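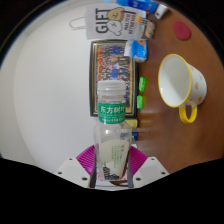

Mahfuz Sheikh would keep them all if it were up to him. Sanaa El Sherbiny shakes her head at that. The two of them have shared an apartment in Braswood for six years, and the question of what to do with drink bottles has come up in most of them.

"I like the label," Sheikh says. "I like the green. I can't read a word of it and I still like it."

El Sherbiny set the current rule. A bottle can stay on the table until the end of the day. After that it gets rinsed and goes in the bag under the sink, cap on, label on. When the bag is full it goes to the return point at Kundden.

"Last October we took down 98 in one trip," she says. "I counted them because the machine made me. It took most of a Saturday morning and there was a line behind us."

Sheikh says the trouble was never the empty ones. It was the bottles with a little tea left in the bottom.

"Someone opens one, drinks half, puts the cap back on and walks off. Then you don't know whose it is. Do you pour it out? I used to leave it. She pours it out."

"I pour it out," El Sherbiny says.

She has tried other ways. For a while there was a marker on a string for writing initials on the caps, but the ink rubbed off. Then she bought a 700 ml pitcher from Imemance so that everyone could drink from the same thing. It holds pasta now.

The table itself gets wiped down every evening. Neither of them wants rings on the wood, and Sheikh says a damp cloth and then a dry one is all it needs. Things pushed back by the wall are harder to agree on.

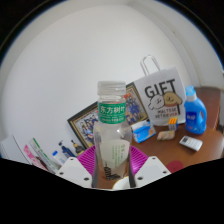 A bottle of pale liquid held in front of the wooden table, with the group photograph and the gift bag behind it.

"A paper bag with dogs on it is not clutter," Sheikh says. "You can use it again."

El Sherbiny says she gives paper bags a month. The framed photograph is a different matter, and she would like it hung up properly. He has promised to buy the hook.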